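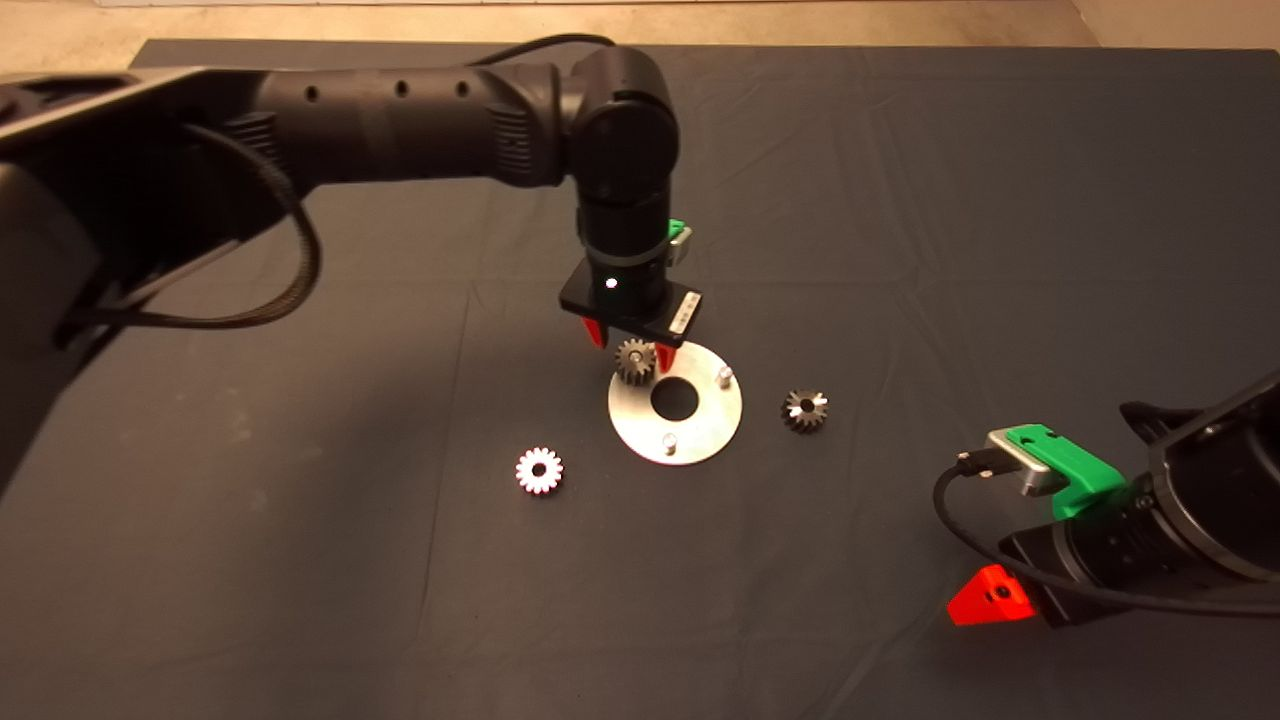 Home | Articles | Topics | Recent changes | Search

Fletthorpe bench rules

The Fletthorpe bench rules are a set of good-practice rules for tabletop robot work with small mechanical parts, mainly gears, pins and plates. They cover how the bench is laid out, how parts are handled, how cables are run, when a person may reach into the work area, and what must be written down about each attempt. The rules are named for the Fletthorpe workshop, where the first version was drawn up. They are voluntary and do not replace the safety law or machine standards that apply in a given country.

Background

Fitting a gear over a peg is a common test of fine handling. The gear must be held level, brought over the peg and lowered without jamming. Small changes in the setup can have a large effect on the result. A part that starts near the plate is easier to pick up than one that starts at the limit of the arm's reach, and a plate that slides when touched may help or spoil an attempt.

Before the rules were written, users of such benches kept their own house rules, and many of these were never put on paper. Results from one bench could not be compared with results from another. The Fletthorpe text was an attempt to settle the basic points. The current version has 14 clauses, grouped under layout, handling, people and records. It was last revised on 29 November 2022.

Layout

The work surface is covered with a plain cloth or mat in one dull color. Light creases are allowed. A fold high enough to tip a part or catch a finger is pulled flat before the attempt starts. The covering must reach past the area in which parts will be set down, and it may not be changed during a series of attempts.

The target plate is laid flat, inside the reach of every arm that will use it. It may be fixed or left loose, but the choice has to be stated in the record. Loose parts are set down so that each can be gripped without touching another. Parts may lie flat or on their sides. The rules do not call for exact starting positions, though a bench that uses them should mark them in a way that does not show up in the robot's own camera view.

Anything not needed for the task is taken off the bench. Tools, spare fasteners and drink containers are named in the text, the last after several users asked whether a closed cup was acceptable. It is not.

Handling

An arm approaches a part from above where the shape of the part allows it. The last stretch of the approach is made at reduced speed. Gripping force is set to the lowest value that holds the part through a full lift and turn, and it is checked again whenever the fingers are replaced.

Gears are gripped on the outside and never by a finger pushed into the bore, which has to stay clear for the peg. When a gear meets resistance on the way down, the arm must stop and lift before trying again. Pressing harder is treated as a fault, even if the gear ends up seated. 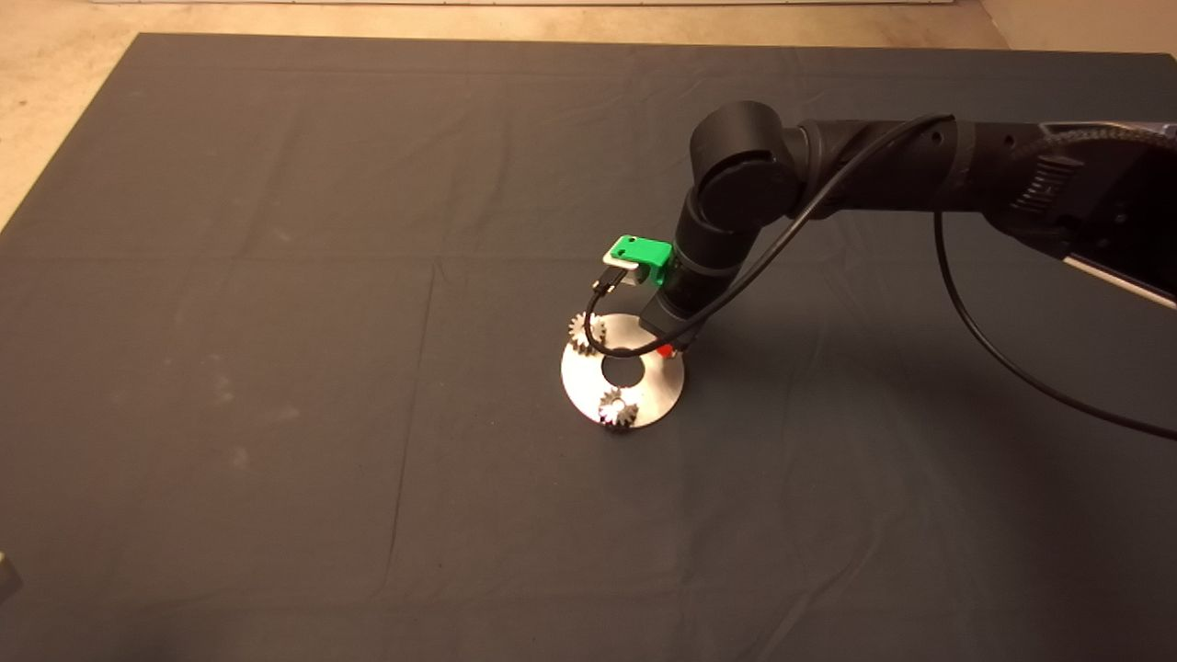

Cables on a moving arm need enough slack for the full swing of each joint. The rules ask the operator to move the arm through its whole range by hand or at low speed before the first attempt and to watch each cable as it goes. A cable may rest on the cloth outside the parts area. It may not pull on a connector, pass between the fingers or drag across a loose part. Brackets that hold connectors or sensors are checked for looseness at the same time.

Where two arms share a bench, one of them is named as the lead for each step. The other either holds still or keeps to its own side until the lead has moved clear. Handing a part from one arm to the other is permitted only if the step was planned before the attempt began.

People at the bench

No one reaches into the work area while an arm is powered and free to move. A stop button must be within reach of the operator at all times. If parts have to be reset by hand, the arms are first brought to a rest position and held there. On benches where the arms are guided by a person instead of by a program, the guide is counted as the operator and may not also reset parts.

Hair, sleeves and lanyards are to be kept back from the joints. Gear teeth can leave burrs, and the text suggests thin gloves for sorting new parts, to be taken off before using the controls.

Records

Each attempt is logged with the layout used, the type of parts, the way the arms were controlled, and the outcome. An attempt that is stopped early is logged as stopped and is not removed from the count. A dropped part ends the attempt unless it falls inside the parts area and the arm can pick it up without help.

Outcomes are given in 2 grades, seated and not seated. A gear counts as seated when its lower face is flat against the plate and it can be turned freely. Earlier versions had a middle grade for gears that were on the peg but tilted. It was dropped because different observers used it in different ways.

Variants

The Skidora variant was written for training workshops. It keeps the layout and people clauses unchanged but shortens the record to a single sheet and lets a learner repeat a failed step without starting again. Results obtained under it are not meant to be compared with those from the full rules.

The Ciobanu supplement deals with wear. It sets out how to inspect fingers for rounded edges, how to store gears so that the teeth do not knock together, and when to retire a peg that has become scored. It can be used with either version.

Drollunano, a shared bench program, uses the full rules with one change: the plate must always be left loose. Its published notes state that a fixed plate hides poor control of downward force.

Criticism

The most frequent complaint is that the rules say little about lighting. Bright metal parts throw highlights that can confuse a camera, and an arm may cast its own shadow over the part it is reaching for. The text says only that lighting should be steady and that its position should be noted. A draft clause on shaded lamps was circulated in April but was not adopted.

Some users also consider the ban on pressing too strict, as certain fits need a firm push by design. For these the rules allow a written exception, giving the part, the force and the reason.

See also

Gripper finger
Peg-in-hole assembly
Teleoperation
Test bench
Work area marking

Contact the editors | Copyright and reuse | Back to top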